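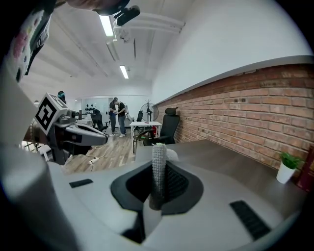
山谷曲集编辑小组会议记录

时间:七月,晚上六点开始
地点:Plulberg 图书馆楼上阅览室
主持:Catrin Parri
记录:Haf Landeg
另有编辑小组成员、两位校谱的同学和 Ullau 来的几位琴友到场

一、上次记录

上次记录通过,改一处:第三项里说“Drarov 抄本缺尾页”,应为“缺首页”,尾页好好的,还带着抄写人的签名花饰(非常漂亮,建议大家下次都去翻一翻)。Haf 当场改了底稿。

二、抄本录入进度

好消息先写在前面:Drarov 抄本全部录完了!一共427首,连最后那几页墨水洇得厉害的都认出来了。大家鼓了掌,Catrin 说她第一次翻开这本东西的时候,觉得能认出一半就很满足。

录入时遇到的情况,校谱的同学讲得很细,记几条要紧的:

抄写人常常省掉升降号,调号也写得随意,同一首曲子前半段像 G 大调,后半段又像混合利底亚调式。目前的做法是照原样录,把编者的判断放在谱下小字里。Ullau 的琴友很赞成,他们说山谷里的老提琴手拉第七音本来就不高不低,要是全给“改正”了,曲子反而没味道。

反复记号有三种写法,其中一种在别的抄本里没见过,是一个小圈加两点。比对之后基本可以认定等于现在的“从头反复”,但第二部分的曲子里有两首讲不通。Haf 会后再对一遍。

曲名的拼法极不统一。有一首《磨坊主的女儿》在目录里是一个名字,谱上是另一个,背面又用铅笔写了第三个。索引里三个都收,以谱上的为主条目。

Catrin 提醒,录完不等于校完。第二遍校对换人,校的人不看第一遍的录入文件,先对着抄本哼一遍再看。有人问不识谱能不能帮忙,当然能,核对曲名和页码正缺人手,欢迎至极。

三、选曲

整本出版太厚,第一册按原计划只选一部分。本项讨论时间最长,也最热闹。

Catrin 的意见是以舞曲为主,因为舞曲一拿到就能用,乐队周末排练就能上手。她现场用小提琴拉了候选的一首三拍子舞曲,拉到第二遍时 Ullau 的琴友已经跟上了二声部,阅览室里一时没人想继续开会。

Haf 希望多放几首慢曲。抄本中段有一组没有标题的慢曲,只写着“为傍晚”,旋律走得很宽,和附近几个山谷流传的都不一样。她认为这一组是整本抄本里最特别的部分,读者很可能从没听过。

讨论后决定:
舞曲按舞种分组,每组之间插一首慢曲。“为傍晚”那一组完整收录,不拆开。有两首曲子与 Boiko 乐队流传的版本几乎一样,只收一首,另一首在注释里写出差异。

关于一首进行曲收不收,意见不一。反对的理由是旋律平淡,赞成的理由是第三乐句忽然跳到高音区,简直让人想站起来走路。举手表决,赞成的多,收。

四、版式和印刷

样张传看了一圈。大家都喜欢留白宽的那一版,谱架上看得清楚,边上还能写指法。字体方面,Ullau 的琴友提出曲名再大一号,夜里在小酒馆灯光下找曲子很费眼。采纳。

装订有两种报价。胶装便宜,但摊不平;线圈装能完全翻开,书脊上却印不了字。问了一圈演奏的人,几乎都选线圈装,于是定线圈装,书名改印在封面左上角,竖放在架子上时露得出来。

首印200册。有人觉得少,Catrin 说少一点没关系,卖完马上能加印,还能顺手把第一版的错改掉(一定会有错,曲集都有错,发现的人请写信来!)。

前言分两部分:抄本来历由 Haf 写,演奏建议由 Catrin 写,合起来控制在八页以内。Haf 请求允许放一张抄本首页的影印,记录人在此承认首页已经丢了,改放第二页。众人大笑,同意。

五、Ullau 夏季聚会

聚会在七月底,地点仍是 Ullau 老校舍和后面的草地。Ullau 的琴友介绍了今年的安排:下午是教曲,傍晚围坐合奏,晚上跳舞,跳到大家跳不动为止。

编辑小组要负责一段教曲,从第一册里挑六首来教。初步名单:两首波尔卡、那首三拍子舞曲、“为傍晚”里的一首、进行曲,再加一首给初学者的小曲,只用第一把位。教的时候先不发谱,耳朵学会了再发。有成员担心跟不上,Ullau 那边说往年都是这样教,连刚摸琴几个月的孩子也能学会一首,大家都很期待。

手风琴和长笛的调不一样高,这个问题去年也出现过。今年合奏统一在 D 和 G,长笛那边会换一支。

交通:从 Plulberg 去的人拼车,愿意开车的请在门口那张表上写名字和空位数。低音提琴占地方,请单独注明。

住宿:老校舍可以打地铺,垫子自带。想搭帐篷的去草地靠溪的一侧,另一侧留给跳舞。

饮食:各带一道菜。去年带来的全是蛋糕,没有人抱怨,不过今年希望至少出现一锅汤。

六、录音

Boiko 乐队来信,愿意为曲集录一套示范录音,速度放慢一些,每首两遍,方便人跟着练。这封信读完,会场里一片高兴。信里还问能不能在录音中加自己的装饰音。讨论结果:第一遍照谱,第二遍随意,尽管发挥。Catrin 回信并致谢。

录音放在哪里还没有定。印在书后的网址容易失效,有人建议同时在图书馆留一份。Haf 去问阅览室能不能收。

七、其他

抄本借用期限快到了。录入已完成,但第二遍校对还需要看原件,Haf 向 Drarov 的主人家申请延期。主人家上次提过想听听祖父抄的曲子到底是什么样子,会上一致认为应当请他们来 Ullau,坐第一排。

有人在旧琴盒里找到几张散页,字迹与抄本相近,拿来给大家看了。Catrin 对照之后认为纸不一样,年代可能晚一些,曲子倒是好曲子,其中一首八小节的小调当场就有人哼了起来。散页先扫描存档,不进第一册,第二册再议。

谱架夹子不够用,家里有多余的请带来。

八、待办

Haf Landeg:核对小圈反复记号;写抄本来历;联系 Drarov 延期并发出邀请;问图书馆存放录音的事。
Catrin Parri:写演奏建议;回信给 Boiko 乐队;定教曲名单和顺序。
校谱同学:分配第二遍校对,把调号存疑的曲子列成单子发给大家。
Ullau 琴友:确认老校舍的钥匙和晚上的灯。
全体:把教曲名单里的曲子先听熟,能背更好。

会议在晚上八点多结束,之后有人把琴又拿了出来,收琴的时间未作记录。

下次会议在聚会之后,地点不变,请带上聚会时记下的改错和意见。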